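플라스틱 컵 두 개에 이렇게 길게 쓸 일인가 싶지만 씁니다 (수코브 텀블러 하늘색·분홍색 사용 후기)

작성일 2022년 5월 20일

집에 유리컵만 열 개 넘게 있던 사람입니다. 예쁜 거 좋아해서 하나둘 모았는데, 아이 둘이 스스로 음료를 따라 마시겠다고 나서면서부터 유리컵이 무서워졌어요. 그래서 안 깨지는 컵을 찾다가 수코브(Sukow) 플라스틱 텀블러를 하늘색, 분홍색으로 하나씩 들였습니다. 벌써 꽤 썼고, 마음에 들어서 후기 남겨요!
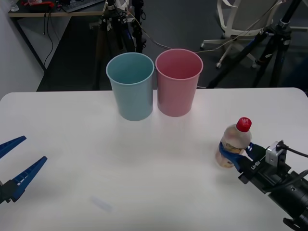
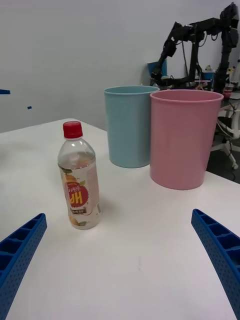

하늘색 컵과 분홍색 컵, 그리고 빨간 뚜껑 음료병. 두 장 다 흰 테이블 위에서.

먼저 색 얘기부터 할게요. 저는 색 때문에 샀으니까요. 하늘색은 쨍한 파랑이 아니고 연한 쪽이에요. 주문할 때 화면으로는 조금 더 진해 보여서 걱정했는데, 막상 받아보니 연한 게 훨씬 낫더라고요. 분홍은 둘째가 골랐습니다. 저는 속으로 흰색을 고르길 바랐는데 (베이지랑 흰색으로 부엌을 맞춰 보려던 꿈이 있었어요...) 지금은 분홍이 없으면 심심할 것 같아요. 흰 테이블에 둘을 나란히 두면 그 자리만 환해지는 느낌이 있습니다.

겉면은 무광이고 속이 비치지 않는 불투명이에요. 이게 장점이자 단점인데요, 장점부터 말하면 손자국이 안 보여요. 투명 플라스틱 컵 써보신 분들은 아실 거예요. 며칠만 지나도 뿌옇게 되고, 기름 묻은 손으로 잡으면 자국이 그대로 남고요. 이 컵은 아침에 빵 먹던 손으로 잡아도 멀쩡해 보입니다. 단점은 옆에서 봤을 때 음료가 얼마나 남았는지 모른다는 것. 첫째가 다 마신 줄 알고 컵을 확 뒤집었다가 바닥에 주스를 쏟은 적이 한 번 있어요. 그 뒤로는 위에서 한 번 들여다보고 치우는 게 우리 집 규칙이 됐습니다. 입구가 넓어서 위에서는 안이 잘 보이거든요.

모양은 길쭉하고 위로 갈수록 넓어지는 형태예요. 아래가 좁으니 아이 손으로도 잡을 만하고, 위가 넓으니 따를 때 조준하기가 좋아요. 저는 이 '따르기 좋다'는 점을 제일 높게 칩니다. 예전에 쓰던 브레리츠(Breritz) 컵은 통이 일자로 떨어지는 디자인이라 보기에는 깔끔했는데, 입구가 좁아서 작은 병에 든 음료를 따르면 꼭 한 번은 컵 바깥으로 흘렀어요. 아이가 따르면 말할 것도 없고요. 수코브는 입구가 널찍해서 우리 둘째도 제법 잘 따릅니다. 흘리긴 흘려요. 그래도 행주 한 장으로 끝나는 정도!

입 닿는 부분 얘기도 꼭 하고 싶었어요. 테두리가 도톰하게 말려 있습니다. 얇은 플라스틱 컵은 입에 닿을 때 날카롭다고 해야 하나, 싸구려 느낌이 확 나잖아요. 이건 둥글게 처리돼 있어서 입술에 닿는 느낌이 부드러워요. 유리컵만 쓰던 남편도 처음엔 "플라스틱은 좀" 하더니 이제 물 마실 때 아무렇지 않게 하늘색을 집어 갑니다. 첫째 컵인데요. 그래서 아침마다 작은 다툼이 있어요.

용량은 넉넉합니다. 작은 병음료를 사다가 둘이 나눠 마시게 할 때 주로 쓰는데, 컵이 커서 넘칠 걱정은 없어요. 오히려 컵이 크니까 나눠 놓으면 적어 보인다고 둘 다 불만이에요. 제가 터득한 방법은 한 명이 따르고 다른 한 명이 먼저 고르는 거예요. 불투명 컵이라 옆에서 높이 비교가 안 되니까 둘이 의자에 올라가서 위에서 내려다보며 심사를 합니다. 거의 국제 대회 수준이에요. 양이 똑같아질 때까지 몇 방울씩 옮겨 담는데, 덕분에 따르는 솜씨가 엄청 늘었어요.

무게는 가볍습니다. 가벼운 컵이 다 그렇듯이 비어 있을 때는 팔꿈치로 툭 치면 넘어가요. 길쭉해서 더 그런 것 같고요. 음료가 반쯤 차 있으면 꽤 안정적이에요. 아주 어린 아이라면 키가 낮은 컵이 나을 수도 있겠다 싶습니다. 우리 집은 이제 둘 다 손이 야무진 편이라 괜찮았어요.

떨어뜨리는 건 뭐, 수없이 떨어뜨렸죠. 식탁에서 마룻바닥으로 떨어진 건 기본이고 현관 타일에도 한 번 떨어졌는데 금 간 데 없이 멀쩡합니다. 분홍 컵 바닥 모서리에 살짝 긁힌 자국이 생기긴 했어요. 손톱으로 만지면 느껴지는 정도고 쓰는 데는 지장 없습니다. 소리는 좀 커요. 빈 컵이 떨어지면 통통통 하고 한참 굴러가는데, 밤에 들으면 심장이 철렁합니다.

설거지는 쉬워요! 입구가 넓으니까 제 손이 안으로 들어가긴 하는데 바닥까지는 살짝 모자라요. 손이 작은 분은 긴 솔을 쓰시는 게 편할 거예요. 저는 아브레우(Abreu) 병솔을 같이 쓰고 있는데 궁합이 좋습니다. 솔머리가 컵 바닥에 딱 맞게 들어가서 두어 바퀴 돌리면 끝이에요. 달달한 음료를 담아 놓고 깜빡한 날도 미지근한 물에 잠깐 불렸다가 솔질하니 깨끗해졌고요. 냄새 배는 것도 아직은 못 느꼈습니다. 다만 토마토주스나 카레 같은 건 안 담아봐서 착색은 잘 모르겠어요. 연한 색이니 조심하는 게 좋지 않을까 합니다.

식기세척기는 저희 집에 없어서 못 써봤어요. 뜨거운 음료도 안 담아봤습니다. 찬 음료용으로만 쓴다고 생각하고 산 거라서요. 얼음 넣고 마시는 건 아주 좋아요. 얼음 부딪치는 소리는 유리컵이 훨씬 예쁘지만, 그건 포기했습니다.

보관할 때는 두 개를 겹쳐 둘 수 있어요. 처음에 물기가 남은 채로 겹쳤다가 꽉 끼어서 안 빠진 적이 있습니다. 둘이 양쪽에서 잡아당기고 난리였는데 바깥쪽 컵을 따뜻한 물에 담그니까 스르륵 빠졌어요. 그 뒤로는 다 말리고 겹치거나, 귀찮으면 그냥 나란히 엎어 둡니다. 선반에 하늘색, 분홍색이 붙어 있는 모습이 귀여워서 요즘은 거의 엎어 두는 쪽이에요.

가격 얘기. 저는 동네 클리트소프(Clitthorpe) 생활용품점에서 할인할 때 샀고, 두 개 사니까 1,000원 빼줬어요. 큰 할인은 아닌데 괜히 기분이 좋더라고요. 색은 매장마다 들어오는 게 다른지, 제가 간 날에는 연두색이 품절이었습니다. 점원분 말씀으로는 5월 말에 다시 들어온대요. 연두색 들어오면 하나 더 살 생각이에요. 손님용이라고 우기겠지만 제 컵입니다.

아쉬운 점을 모아 보자면, 앞에서 말한 대로 남은 양이 안 보이는 것, 비었을 때 잘 넘어지는 것, 그리고 스티커! 바닥에 붙은 가격 스티커가 너무 안 떨어졌어요. 식용유를 발라서 불렸다가 문질러 떼어냈는데도 분홍 컵은 끈적임이 며칠 갔습니다. 이건 컵을 만든 곳에서 좀 신경 써 주셨으면 좋겠어요. 그리고 뚜껑이 따로 나오면 정말 좋겠습니다. 제가 못 찾은 건지 안 파는 건지, 매장에는 없었어요. 차에 들고 탈 때마다 뚜껑 생각이 간절해요.

그래도 별점을 주라면 다섯 개 중에 네 개 반이요. 반 개는 스티커 때문에 뺐습니다. 깨질까 봐 "조심해, 조심해" 소리를 달고 살던 제가 요즘은 그 말을 거의 안 해요. 애들이 냉장고에서 음료 꺼내 와서 자기 컵에 따라 마시는 걸 소파에서 편하게 보고 있을 수 있다는 게 저한테는 제일 큰 변화입니다. 유리컵들은 높은 찬장으로 올려 뒀고 손님 오실 때만 꺼내요.

혹시 같은 컵 쓰시는 분들 중에 식기세척기 돌려보신 분 계시면 댓글로 알려주세요. 친정 엄마한테도 한 쌍 사드리려는데 거기는 무조건 식기세척기라서요. 그리고 끈적이 제거 비법도 환영합니다!

덧붙임. 색상 문의가 있어서 적어 둡니다. 포장에는 색 이름이 따로 없었고 매장 선반에도 그냥 하늘색, 분홍색이라고만 적혀 있었어요. 크기는 둘 다 같은 걸로 샀습니다.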